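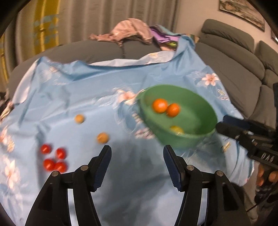
Fruit sorting on the couch cloth, two grippers, one green basin. Day one of the living room set!

**1/** OK, thread time. I've spent the past month teaching a robot to put fruit in a basin, and I have never had this much fun with groceries. No code in this one, only the part where you show it the job by hand.

**2/** The setup: two hand-held grippers, one per hand. You squeeze, the jaws close, and the camera on each one records what the fingers are doing. The robot is nowhere near. It gets the recordings later and tries to work out how to do the same thing with its own arms.

**3/** We call the task "Prindgate" in our notes, after the street where the first kitchen was. Loose fruit on a cloth, fruit ends up in the basin, hands back out. One full round is one demo. We're at 214 demos as of Tuesday night and I can still look at an orange without flinching.

**4/** First thing I learned: your own hands are way too clever. With bare fingers you scoop up two tomatoes, roll one into your palm and grab a third. With a pair of jaws you get one pinch at a time, so you have to slow down and plan it. My first 24 demos were basically me finding this out.

**5/** Tomatoes! They're my favorite and also the worst. When they sit in a little cluster, the fingertip has to slide in between two of them without shoving the rest across the cloth. What works for me is going for whichever one is off on its own, then working in toward the ones that touch.

**6/** Oranges are the friendly ones. Big, round, bright, easy to see against blue. But they roll, so come straight down, close gently, and wait half a beat before you lift. That half beat matters so much. If you rush it every time, the robot learns to rush it too.

**7/** People keep asking why a flowery cloth and not a plain mat. Because real homes have flowery cloths! There are pink and white blossoms all over this one, and plenty of creases. I want the robot to learn that a printed flower is not something to pick up. We did the first batch on a plain gray mat, and the policy trained on it did great until we put down a patterned towel. Then it very politely tried to pinch a daisy.

**8/** Same thing with the room. I leave stuff where it lives – clothes heaped on the sofa, curtains however they happen to hang. A tidy lab table teaches it about tidy lab tables.

**9/** Two-handed tips, for anyone starting out:

- Give each hand a job before you begin. Mine: left hand fetches, right hand looks after the basin.
- Keep the idle gripper still. Fidgeting gets recorded.
- Never cross your wrists over the basin.
- If you drop something, pick it up and carry on. Recoveries are gold.

**10/** More on that last one. I used to delete every demo with a fumble in it. Big mistake! The robot fumbles too, and if all it has ever seen is perfect pickups, it has no clue what comes next. I now keep the drops, as long as I fix them.

**11/** We also tried remote control on the real arms at the Hundstead space. You hold a pair of controllers, the arms copy you, and it feels like wearing oven mitts on a short delay. Very cool, very slow. I managed 2 clean rounds before lunch. With the hand-held grippers I can do a whole basin before the kettle boils.

**12/** Remote control still wins for one thing, though: you find out right away where the arm can't reach. My elbows bend in ways the arm's don't, and some of my loveliest moves were no use to it at all. So now I do a short remote session first, then record by hand with those limits in mind.

**13/** Tools, since someone will ask: the replay viewer is Gorkeo, and I swear by its side-by-side mode for two grippers. The script that lines up the left and right recordings is one we call Vukčević. It's ugly and I love it.

**14/** Next up in May: same fruit, different basin, and a second person recording so it isn't all my habits in there. My goal was 200 demos for this room and we sailed past it, so the extra ones are going to be all tomatoes.

**15/** If you record your own demos, tell me what your tomatoes are. What's the object you dread? I'll post replays of my worst drops in the replies tonight.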